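Visit to the Oosthuizen lab, open day

Friday afternoon I took the bus to the Oosthuizen building for their open day. I work with packing machines, so robots are not new to me, but simulation is, and I wanted to hear the talk of Spyros Tzavaras about grasping objects that have no flat sides.

We were 4 visitors in the first group. Mr. Tzavaras began without slides, at his own desk, and opened the program they call Guron. The question of his group is simple to say: if a robot learns to hold things only in the computer, how much of this will it keep when it meets a new shape? Their method is to change the surface and the colors under the object in every trial, so that the robot cannot learn the table by heart. It must look for the shape.

For the test they use a set of 831 object models which the robot did not meet in training. Many are toys and ornaments. He let us choose one from the list, and a lady beside me asked for a bird.

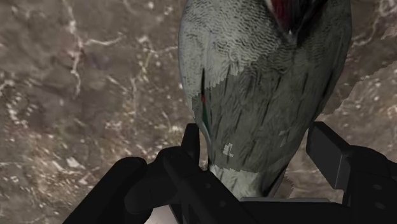 A bird-shaped model between the gripper fingers in simulation, with brown marble as the background.

I asked why the feathers are drawn with so much detail if only the shape is important. He answered that the pattern is a difficulty they want to have. Dark and light stripes can look like an edge to the camera, and the first version of the method often closed the fingers at a wrong place. The newer version compares 2 views before it decides, and he told us that it now succeeds in about 90 percent of the trials with patterned objects. With plain ones the difference between the versions is small.

After this we went downstairs to Michalis Margaritis, who is responsible for the real arm. He was more careful in his words. Soft objects are still a problem, he said, and the friction in the computer is never the same as on the bench. They hope to repeat the full test on the real arm in November.

Coffee was served in the corridor, next to a poster about Kilau, their older project. I would have liked more time for questions. The handout gives the settings for the training, and I have started to read it at home.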